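Print this thread | E-mail this thread

One bowl, one mug per person: has anyone stuck with it?

nandini_menon
Posted November 30, 2022

We moved into a smaller apartment and the kitchen has four cabinets, one of which is mostly pipe. I have read a lot of cheerful articles about owning less, and the idea that keeps coming back is that every person in the house gets one bowl, one plate and one mug, in their own color, and washes them after use. No backup stack. If your bowl is dirty, you know whose fault it is, and so does everyone else.

There are three of us: me, my husband, and a fourteen-year-old who regards the sink as a kind of storage. I would like to hear from people who have done this for longer than a weekend. Did it last? What did you do about guests? Is there a version of this that ends with me not washing everything myself? 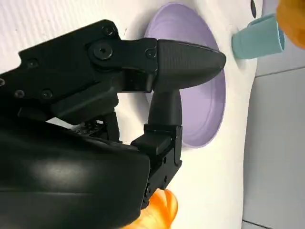 I should add that we do have a dishwasher. It is old and runs for as long as a feature film, so we fill it up and wait, and by the time it's full there is nothing left to eat off. That was what started me down this road. We owned enough dishes for a wedding and were eating cereal out of a measuring cup.

Thanks in advance. Please be gentle about the measuring cup.

dmathew
Member, 700 posts

Did it for two years. It works very well on adults who already wash their dishes. On everybody else it works for nine days.

My son found the loophole almost at once: cook in the pan, eat from the pan, leave the pan. He was technically in full compliance. His bowl was spotless. It may be the cleanest bowl in the state.

If you go ahead, write the pan into the rules.

Jayanthi Lobo
Member, 3000 posts

I disagree with Dinesh, as is traditional. We have been at it since my daughters were small and it has held up fine, but you have to get rid of the extras for real. Putting them in a box on a high shelf does nothing. Teenagers can't find a laundry hamper in their own room but they will find a box of clean bowls on a high shelf in the dark.

Guests: I keep six plain white plates and six glasses in the hall closet behind the vacuum. Getting at them is enough of a nuisance that people only do it for company.

Colors: let everybody choose. My younger one picked a shade of orange I still find upsetting, and she has never once mistaken somebody else's for hers.

V. Marar
Posted in reply to Jayanthi Lobo

Six plates behind the vacuum is a backup stack, Jayanthi. You have a backup stack.

Jayanthi Lobo

It is a guest stack. It has a different name and lives in a different closet.

V. Marar

To be useful for once: think hard about what the things are made of before you commit to one of each. If you own one mug and it breaks on a work morning, you're drinking coffee out of a vase. We went to plastic for everyday and I haven't regretted it, though my wife says her tea tastes like a picnic.

We bought the Allano set first. The bowls were wide and shallow, which looked nice on the website, and soup got up over the side every time you carried one across the room. Gave those away. Then Zoken, which are deeper and heavier and have been through 50 kinds of abuse. The plates scratch if you cut steak on them. We don't have steak that often, so I've decided to see it as a savings program.

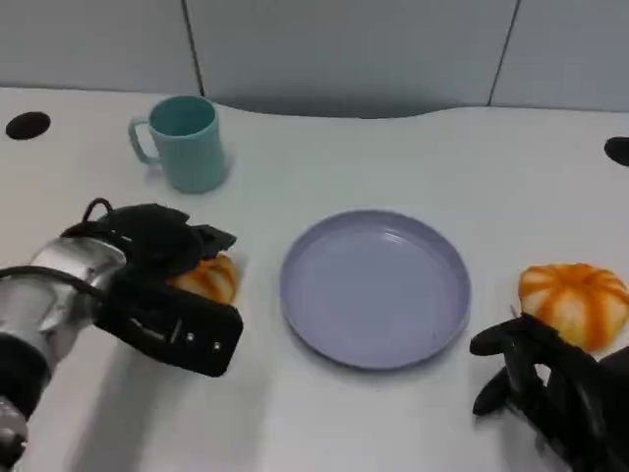

On the mug question, get one that's bigger than you think you need. If a person only has one, it has to do for coffee and water and the odd scoop of ice cream at eleven at night. My first was a dainty little thing and I was up refilling it all day like a waiter at my own table. Check that the handle fits your whole hand, too, and do it in the store. Pictures online are no help. I ordered one where I could get two fingers in and the rest just had to wait outside.

nandini_menon

This is all very helpful. I had not thought about the pan. I went and looked, and there was a pan.

Venkatesh, did your wife ever come around on the tea?

V. Marar

She bought herself a china cup. It lives in her desk drawer and we don't discuss it.

jagadeesh_p
Member, 4000 posts

Going to be the wet blanket. I think this whole approach takes a people problem and hands it to the crockery. If a fourteen-year-old won't wash a bowl when there are twelve, he won't wash it when there is one. He'll just be hungry and sarcastic, and you'll wash it, because you can't stand there and watch a child eat yogurt off a lid.

What fixed it in our house was dull. Run the dishwasher every night, full or not. Empty it every morning before anyone gets coffee. I know, the water, the electricity. I looked at our bills before and after and couldn't find the difference, though I'll admit I didn't look very hard.

Ours is a Sundaram, bought used from a neighbor, and it sounds like a bus parking. Still does the job.

dmathew

Jagadeesh is right about the emptying. Wrong about the one-bowl thing being useless. Even while my son was living out of the frying pan, the counter was clear for the first time since he was born. There was less stuff to be dirty. You can lose the argument about character and still come out ahead on counter space.

jagadeesh_p

You traded twelve dirty bowls for one dirty pan and you're calling it a win?

dmathew

Yes. Have you seen twelve bowls?

Jayanthi Lobo

Nandini, one practical thing I forgot. Don't put the bowls back in a cabinet at all. With only three people's worth you can leave them on the table or on a small rack by the sink, and then there's no putting away, and putting away was always the step that got skipped at our house. My sister says it makes the place look like summer camp. My sister has a cleaner.

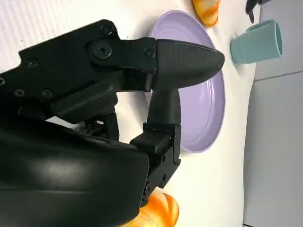
Same place, closer in.

Also, lids. If your bowls come with lids, keep one each and be firm about it. I had a Cilisport set years ago with lids that fit nothing else on this earth, and I was still finding them in drawers long after the last bowl had gone. One was under the piano. We'd had the piano moved in after the bowls were thrown out, so I can't explain it and I've stopped trying.

nandini_menon

Update, one week in. Everybody picked a color. My husband wanted the same one as me, and it took most of an evening to settle. I lost, and he has the better bowl.

The kid has washed his own dishes five times, twice without being looked at. The pan is now covered under section two. He has asked whether a mixing bowl counts as a bowl, and I said I'd get back to him, so if anyone has a ruling I'd like it before dinner.

We're also trying Jagadeesh's nightly dishwasher run for pots and silverware. I find I like emptying it in the morning while no one is up. I'd prefer that this not get back to my family.

jagadeesh_p

So it was the dishwasher all along. Noted.

Jayanthi Lobo

Mixing bowl counts as a pan. And let her have this, Jagadeesh.

V. Marar

Seconded on the mixing bowl. Check the measuring cup too while you're drafting.

Print this thread | E-mail this thread

Contact us | Copyright 2022, all posts belong to their authors | Back to top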